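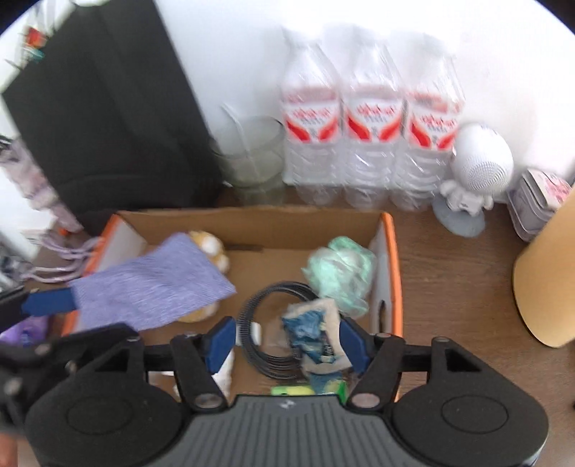
Comparing two sets of fingertip pads on hand-held grippers: the box test

Quick write-up of how we do the pad comparison, because people keep asking and I keep typing it out in messages. You need two hand-held grippers, a shallow box, a bunch of stuff to put in it and one free afternoon. We did ours on a Wednesday. Got through most of it before the light went.

What we were comparing: the Fastau pads (blue, softish) against the Wirero ones (thinner, stiffer, a bit shinier). Same gripper bodies for both. If you change the body and the pads at the same time you learn nothing, ask me how I know.

What you need

Two hand-held grippers, both with the same pads fitted to start with
Spare set of the other pads
Shallow cardboard box, open top
Mixed objects, see below
Small screwdriver, the one that fits. Not the one that nearly fits
Cloth for wiping pads
Phone with a timer
Paper for scores, or a spreadsheet if you must

Step 1. Pick the objects

Don't use blocks. Blocks are lovely and every pad on earth can pick up a block. Use the things that are annoying.

Ours is a coil of thin black cable, a lavender cloth, a crumpled mint-green plastic bag, a small beige and blue packet, and a yellow and white plush. Some other bits go in as clutter. The cable is the best of the lot. It looks like one object and behaves like fifteen, and the loops slide over each other the moment you squeeze.

Cloth is second best. You want something with a bit of texture so you can tell whether the pad is gripping the weave or just pinching a fold.

Plastic bag is for slip. Stiff pads hated it.

Step 2. Set the box up

Put it on a table you can reach from both sides. Keep the handle holes on the short walls if you've got a choice, otherwise a fingertip goes in one sooner or later and you waste a minute getting it out.

Ours has grey-white inner side walls and a plain brown floor. Pale walls are handy, the dark fingers show up against them when you're going back over the recordings.

Leave the background alone once you've started. Doesn't have to be tidy. We've got bottles and a glass and a bag behind ours and it's fine. Just don't move things halfway through or the recordings from pad set A and pad set B won't match.

Step 3. Fit the pads

Fingers fully open. Undo the screw at the back of the pad, slide old one off, new one on, do up finger tight and then a quarter turn. No more. Marjan Salehi cracked a Wirero backing plate on ours going a half turn and we had to wait for another.

Check both pads meet flat when you close the gripper. Hold it up to a window. If you see light at the top and not at the bottom, one pad's on crooked. Take it off and redo it.

Wipe both pads. Fresh ones have a slightly greasy film on them and the first few grabs will be rubbish otherwise.

Step 4. Calibrate

Open, close, open. Slowly. We use the Talebi logger, which wants a full open and full close before it trusts the width reading. If you're on something else, read its page.

Redo this EVERY time you swap pads. The Fastau ones are thicker, so fully closed isn't the same number. I forgot on the first round and every width was out, whole morning binned.

Step 5. Load the box

Same layout each time, or near enough. Cable in the middle. Bag towards the back right. Plush on the left with the cloth over it. Packet resting against the cable, so you have to deal with the overlap.

Photo of the layout before the first go and keep it on your phone. You will not remember where the packet was.

Step 6. The grabs

One-handed first. Go through the objects one at a time, lift clear of the box walls, hold for 5 seconds, put back down. Score it:

2 = held the whole time
1 = lifted but slipped or sagged
0 = never left the floor

Then two-handed. One gripper takes a corner of the cloth, the other waits over the middle of the box. Lift the cloth off, then go for the cable with the second gripper while the first one is still holding. Harder than it sounds. Your free hand wants to help. Don't let it.

Things to watch:

Come in from above with the pads angled a bit towards each other. Flat on and you push the cable away.
Don't squeeze all the way. Stop when the object stops moving.
Cloth: grab an edge, not the middle. Middle grabs bunch it up and it drags the plush along.
Keep the two grippers apart. The finger joints stick out more than you think and they will clash.
If you drop something outside the box, leave it, score a 0, reset and carry on.

Swap hands halfway through. Parisa Ghorbani is left handed and her cloth scores were better than mine the whole way down, so we do half each now and add them up.

Step 7. Swap pads and do it all again

Back to step 3. Calibrate again (see above!). Load from the photo. Same people, same order.

Have a tea first. Tired hands squeeze harder, and the second set of pads gets an unfair go of it.

What we found

Fastau pads: much better on the cable and the cloth. Good on the plush but everything's good on the plush. Pick up fluff like mad, needed wiping between rounds. Edges started to look a bit worn by the end of the day.

Wirero pads: better on the packet, the thin edge gets underneath it. Poor on the bag, it slid straight out most times. Cable was hit and miss, mostly miss. Much easier to clean.

For mixed boxes we're sticking with Fastau. If you're only doing flat packets, go the other way.

Haven't tried the Oltodmont ones yet. They're meant to be somewhere in between. Will add a section when they turn up.

Problems

Width reading jumps about: cable from the gripper to the logger is probably loose. Push it in properly. If it still jumps, recalibrate.

One finger closes before the other: check the pivot pins for fluff or thread. Cloth sheds more than you'd expect. Tweezers.

Pad spins on the finger: screw's too loose, or the little lug has worn down. Nip it up, if it spins again bin the pad.

Logger stops saving: card full. Ours gave up at 835 grabs with no warning at all. It's supposed to hold 2,000. Clear it before each session, not after, becuase after you'll want to go home.

Recordings too dark: hands and grippers throw a shadow over the box. Move the lamp to the far side or sit the other way round.

Score sheet

Ours is just object down the side, one-handed and two-handed across the top, one sheet per pad set. Initials in the corner so you know whose hands. Put the pad name on the sheet BEFORE you start. We've got one from February with no name on it and it's no use to anyone.

Comments are open, if you've run this with different pads stick your scores up, and say what was in the box.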